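Veko 发布 Hondora 扩展坞，面向 Kundura 系列商用笔记本，9 月起供货

2016/6/15，Veko 宣布推出 Hondora 桌面扩展坞。该产品为 Kundura 系列商用笔记本电脑设计，通过一根线缆完成供电、显示、网络和外设连接，将于 9 月起通过 Veko 企业渠道及授权经销商供货。扩展坞的电路与结构设计由 Veko 完成，连接线缆和接头组件由 Koval 提供。

Hondora 取代目前随 Kundura 系列销售的底部卡扣式底座。现有底座在 Hondora 上市后继续销售，直到库存售完为止，已购买的客户仍可按原有条款获得维修和配件支持。

单线连接

Kundura 系列此前使用机身底部的专用接口与底座对接。这种方式连接牢固，但底座与机身的外形绑定，机身尺寸一变，底座就要跟着更换。不少企业客户在同一间办公室里同时使用两代甚至更多代的机型，工位上的底座与员工手里的电脑对不上号，IT 部门需要为此单独登记和调配。

Hondora 改用 USB Type-C 接口，与笔记本之间只有一根线缆，不再要求机身与底座的形状吻合。扩展坞可以平放在桌面上，也可以用随附的支架竖立放置，或者用另售的安装板固定在桌板下方或显示器背后。线缆长 40 厘米，从扩展坞左侧引出，可拆卸更换。

线缆两端的接头外壳采用金属材质，靠近接头的一段加装了护套，减少反复弯折对内部导线的影响。Koval 为 Hondora 单独开模制作了这一组件。扩展坞一端的接头带有卡扣，需要按下释放键才能拔出，笔记本一端则保持标准的插拔方式，方便用户离开工位时直接带走电脑。

线缆作为独立配件列入 Veko 的备件目录。线缆损坏时，客户只需订购线缆，不必把整台扩展坞送修。

供电

Hondora 随附外置电源适配器，通过线缆向笔记本供电，最大供电功率为 100 瓦。实际供电功率由笔记本与扩展坞协商决定，取决于机型和当时的电池状态。Kundura 系列中的轻薄机型不会用到全部功率，配备独立显卡的机型在高负载运行时可从扩展坞获得完整供电，无需另接原厂适配器。

扩展坞面板上有一个电源键，功能与笔记本自身的电源键相同。笔记本合盖连接扩展坞时，用户可以直接用这个键开机、唤醒或让系统进入睡眠。管理员可以在固件设置中停用该键，或者把它限定为仅用于唤醒。

未连接笔记本时，扩展坞上的一个 USB 接口可以继续输出电力，用于给手机等设备充电。此功能默认开启，同样可在固件设置中关闭。

显示输出

Hondora 提供两个 DisplayPort 输出接口，可同时连接两台外接显示器，笔记本自身的屏幕可以继续使用，也可以合盖关闭。扩展坞不内置显示芯片，画面由笔记本的显卡直接输出，不需要安装额外的显示驱动程序。可用的分辨率和刷新率取决于笔记本的显卡及所接显示器，各机型的具体组合将在 Veko 支持网站的兼容性列表中公布。

仍在使用 VGA 或 DVI 显示器和投影机的客户，可以选购 Veko 提供的转接线。Veko 建议在批量采购之前，先用一台扩展坞与现有的显示器试接，特别是通过切换器或较长线缆连接的场合。

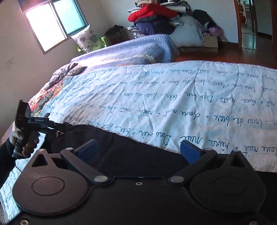 图片来源：Veko 新闻中心

网络与管理

扩展坞配有千兆有线网络接口，支持网络唤醒和网络启动。对于已经把网络准入规则与设备地址绑定的企业，Hondora 支持地址透传：笔记本接入扩展坞后，网络上看到的是笔记本自身的地址，扩展坞的地址不会出现。这样一来，员工换到别的工位，网络权限仍然跟着电脑走，管理员也能在日志中准确对应到具体的机器。

地址透传需要笔记本固件支持。Veko 将在 Hondora 上市前为目前在售的 Kundura 机型发布固件更新。部分较早的机型可以使用 Hondora 的有线网络，但不支持地址透传和关机状态下的网络唤醒，具体型号以兼容性列表为准。

扩展坞自身的固件可以通过 Veko 的管理工具集中更新。更新文件由管理员推送到笔记本，在笔记本连接扩展坞时写入，过程中显示器可能短暂黑屏。管理员可以设定更新时段，也可以允许用户推迟。如果写入过程中线缆被拔出，扩展坞会保留原有固件，并在下次连接时重新开始更新。

固件文件带有数字签名，扩展坞只接受签名有效的文件。管理员还可以锁定版本，防止已经通过内部测试的固件被降级或替换。

管理工具可以读取扩展坞的序列号、固件版本和最近一次连接的笔记本名称，并导出为表格文件，供资产登记使用。不使用 Veko 管理工具的客户，可以通过命令行程序取得同样的信息。命令行程序将与产品同时发布，可从支持网站免费下载。

外设接口与音频

Hondora 的正面设有 USB 接口和一个耳机麦克风合一的音频接口，背面设有其余的 USB 接口、显示接口、网络接口和电源接口。Veko 在设计阶段征求了部分企业客户的意见，把日常频繁插拔的接口放在正面，把装好之后很少改动的接口放在背面。

背面各接口之间的间距比现有底座宽，外壳较厚的插头可以并排插入，不会互相挤压。接口旁的标识采用凹刻，不使用印刷，长期使用后仍可辨认。

侧面设有防盗锁孔。锁具扣上之后，连接线缆的释放键同时被锁住，线缆无法从扩展坞一端取下。需要更换线缆时，须先打开防盗锁。

音频接口由扩展坞内的音频芯片驱动，接入后系统会把它识别为一个独立的音频设备。在会议软件中，用户可能需要手动选择一次输入和输出设备，之后的连接会沿用这一选择。

散热与外壳

Hondora 不设风扇，依靠外壳和顶部的通风槽散热。外壳上盖为铝合金，底部为塑料，底面有防滑橡胶条。在长时间满载供电的情况下，上盖温度会升高，属于正常现象。Veko 建议不要在扩展坞上堆放文件或其他设备；安装在桌板下方时，应使用原厂安装板，以保留必要的通风间隙。

外壳由螺丝固定，没有使用胶水。授权维修点可以打开外壳，更换电源接口板和正面接口板。这两块电路板是现有底座返修中更换最多的部件，Hondora 将它们与主板分开，损坏时可以单独更换。

产品包装采用纸质内衬，不含泡沫塑料。企业客户可以选择集中包装，多台扩展坞装入同一外箱，每台只附带线缆和电源适配器，说明书以电子版提供。

兼容机型

Hondora 支持所有配备 USB Type-C 接口的 Kundura 笔记本电脑。没有该接口的早期 Kundura 机型无法使用 Hondora，这些机型的用户可继续选购现有底座。

其他厂商的笔记本电脑，只要其 USB Type-C 接口同时支持供电和显示输出，也可以连接 Hondora，使用显示、USB、音频和网络的基本功能。电源键、地址透传和集中固件管理仅在 Kundura 机型上提供。Veko 不对其他厂商的机型逐一进行测试，客户如需混合使用，请先自行验证。

操作系统方面，Hondora 支持 Windows 7、Windows 8.1 和 Windows 10。在 Windows 7 上，网络和音频功能需要安装驱动程序，驱动程序包可由管理员静默部署。Linux 系统下的显示和 USB 功能不需要额外驱动，固件更新目前只能在 Windows 下进行。

从现有底座迁移

对于计划更换底座的企业客户，Veko 提供迁移说明文档，内容包括机型核对、显示器接口核对、网络准入规则的调整以及旧底座的处理方式。文档将在 9 月供货前发布在支持网站上。

现有底座的电源适配器与 Hondora 不通用，接头和供电协议均不相同，请勿混用。为避免更换过程中弄混，Hondora 的适配器在线缆靠近接头处加有标签。现有底座使用的显示器线缆和网线可以继续使用。

采用工位共享方式办公的客户，Veko 建议同一楼层一次性完成更换。在新旧底座并存期间，配备 USB Type-C 接口的机型可以使用两种连接方式，但不应同时接入底部底座和 Hondora。如果同时接入，笔记本会以先连接的一方为准，另一方的显示输出不会启用。

旧底座可以通过 Veko 的回收渠道交还。客户在订购 Hondora 时可一并登记回收，由送货的物流公司在送货时取走。登记时需要填写底座型号和件数，不需要提供原始购买凭证。底座中不存储用户数据，交还之前无需进行擦除处理。

保修与服务

Hondora 标准保修期为两年，涵盖扩展坞主机和电源适配器。连接线缆的保修期与主机相同，因弯折、挤压或拉扯造成的外力损坏不在保修范围之内。企业客户可以购买延长保修，使扩展坞的保修期与所配笔记本的服务合同同时到期。

保修期内的故障品采取先行更换的方式处理。客户在支持网站提交序列号和故障描述，经确认后，Veko 先寄出替换件，客户收到后再将故障品寄回。替换件的保修期按原产品剩余期限计算。

在保修期结束之后，Veko 会继续供应线缆、电源适配器、支架和可更换的电路板，供应期限将在备件目录中逐项列出。

供货与价格

Hondora 将于 9 月起供货，首批提供黑色版本。包装内含扩展坞主机、连接线缆、电源适配器、竖立支架和快速安装指南。安装板、显示转接线和备用线缆另售。

价格因地区和采购数量而异，将在开始供货时由各地授权经销商公布。已签订 Kundura 系列框架采购协议的客户，可以把 Hondora 加入现有协议，无需重新签订合同。即日起，企业客户可通过客户经理申请试用样机，样机数量有限，按申请顺序安排。试用样机使用的是上市前固件，部分管理功能可能与正式产品有所不同，不建议用于生产环境。

Veko 发言人表示：“客户对底座的要求很具体，换机型的时候不要把底座也换掉，坏一根线的时候不要把整台机器寄回来。Hondora 的接口布局和备件安排都是按照这些要求定下来的。”

Koval 方面表示，用于 Hondora 的线缆组件已经进入试生产阶段，量产安排与 Veko 的供货计划一致。

关于 Kundura 系列

Kundura 是 Veko 面向企业、教育和公共机构推出的商用笔记本电脑系列，包括轻薄机型、主流办公机型和配备独立显卡的高性能机型。系列产品采用统一的固件管理方式，并提供可选的现场维修服务。

关于 Veko

Veko 从事商用电脑及周边设备的设计和销售，产品包括笔记本电脑、扩展设备、显示器支架和设备管理软件，主要通过企业渠道和授权经销商销售。

关于 Koval

Koval 生产线缆、接头和小型结构件，为电脑及办公设备厂商提供定制组件。

Veko、Kundura 和 Hondora 为 Veko 的商标，Koval 为其所有者的商标。文中提及的其他产品名称归各自所有者所有。产品规格、外观和供货时间如有变动，以 Veko 支持网站公布的内容为准。

媒体垂询及样机借用，请联系 Veko 新闻中心。企业采购及试用申请，请联系所在地区的客户经理或授权经销商。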